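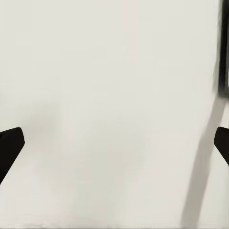 Fig. 7. A plain, pale surface.

Choosing and testing your wall

Your Flumano projector looks its best on a smooth, light-coloured wall, and finding the right spot is half the fun!

1. Pick a wall with no texture, hooks or switches in the picture area. A warm off-white works beautifully – so does light grey.

2. Wipe the wall with a dry cloth. If you've just painted, wait 7 days.

3. Set the projector on a level shelf and turn on Sun mode. Colours really come alive in a bright room.

4. Open Menu > Wall Colour and hold the remote's centre button until the grid appears.

5. Turn the focus ring until the corner numbers are sharp.

Note: Glossy paint can leave a bright spot in the middle. Try the Soft setting first.

Caution: Keep 35 cm clear behind the fan vent. Never look into the lens while the lamp is on.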